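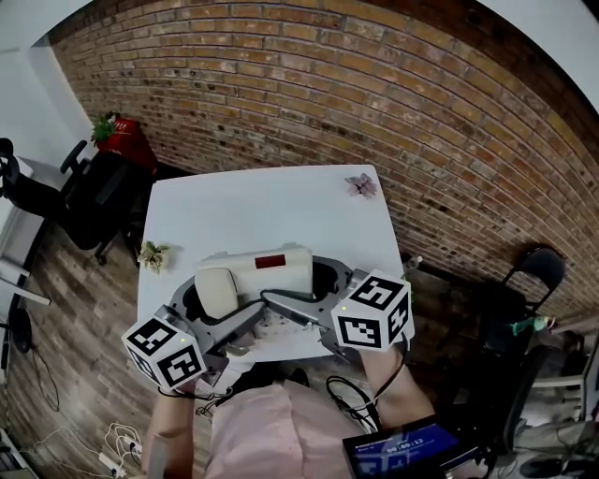
The corner table by the brick wall

I got to Mendlow twenty minutes before the doors opened and there was already a line down the steps. The trans community center there held its first open day in the new building on Wednesday, April 6, 2022, and I'd been looking forward to it since the flyer came out in March. 291 people signed the guest book! The old place on Aasen Street could hold 40 if everyone stood up.

Sigrun Dahlgren took my group through. She has run the name change clinic for years and she talks fast, so I missed bits, but the short version is that they helped with 654 sets of papers last year and now have a room with a door that closes to do it in. There's a sewing room too (binder repairs, hems, one very ambitious ball gown), a library with a whole shelf of zines, and a kitchen painted the best shade of green I've ever seen.

After lunch came the talks. Helge Granström spoke about coming out at 61 in Sititz, a town with one bus, and had the back row in tears and then laughing about the choir auditions. The youth group followed with a reading of their own short plays. I loved the second one, about two sisters and a borrowed suit.

The film program was the one letdown. The sound dropped out halfway through the first short and we moved on to the panel early. They're showing it again next month, so I'll be back for that.

Food was from Benetti, the bakery on the corner, and the cardamom buns went first. Get there early if you want one. The clinic runs Tuesday evenings, 16 places a night, and you sign up at the front desk.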